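Automation and Work, handout for session 7
The packing table: what changes for the people when a two-handed robot arrives

Please read before the seminar. The reading takes not more than 60 minutes together with the two short texts from the reader. Bring your notes from session 6, we will need the list of "small tasks".

1. The case

Rind is a company that packs household goods for shops. In June it began to test a robot with two arms and two hands at one packing table. The supplier is Sulteck, the software is from Flereck. The work of the table is simple to describe: a bottle is taken, turned so that the label is on the correct side, and passed on. A trained packer handles 1,490 bottles in one shift. I ask you to keep this number in mind, but do not make it the center of your discussion.

2. What the task contains

In the job description of Rind the work has one line: "position bottles". When I interviewed the packers, they described much more. They feel if a cap is not closed. They notice when a label begins to come off. They put aside a bottle which has a strange weight. None of this is written in any instruction, and so it was also not in the first contract with the supplier.

This is the point which I call hidden checking. When a task goes to a machine, the visible movement goes with it, and the checking stays somewhere. It can stay with a person at the table, it can move to the end of the line, or it can disappear until a customer complains.

3. From packing to attending

The role of the packer at the test table was renamed "cell attendant". The attendant watches, stops the robot if necessary, and prepares the bottles again for the next trial. Two things were reported to me in almost every interview:

The body is less tired, above all the shoulders and wrists.
The attention is more tired. Waiting for an error is hard work, and the shift plan did not change the breaks.

The pay class stayed the same for the length of the test. What comes after it was still open when I finished the interviews.

4. Terms for the exam

Task and job (a job is a bundle of tasks, and rarely all of them are automated)
Hidden checking
Attendant work
Handover, in both directions: person to machine and machine to person

5. For the discussion

Who at Rind should decide which bottle is "good enough", and where is this decision written down?
Compare with the Dendado warehouse from session 4. There the workers were asked before the purchase. What did they ask for, and what did they get?
If you had to write the breaks for a cell attendant, how would you begin?

Write up to 100 words on one of the three and bring it on paper.

6. Pictures for sections 2 and 3

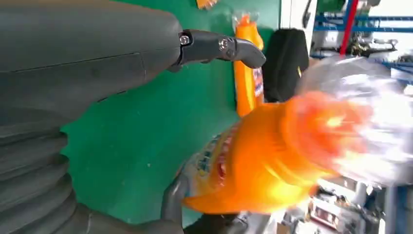
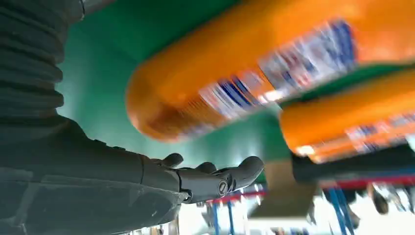
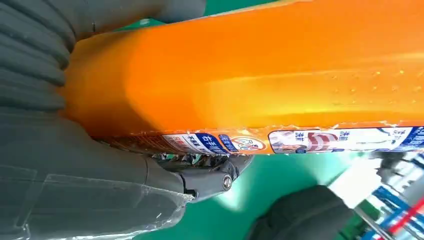
The last one shows the table with the bottles on the yellow mat. 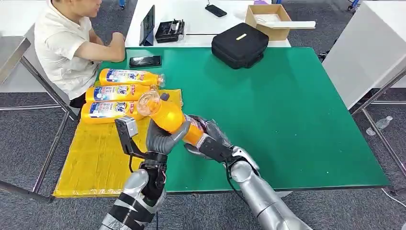
Elisa Dal Bello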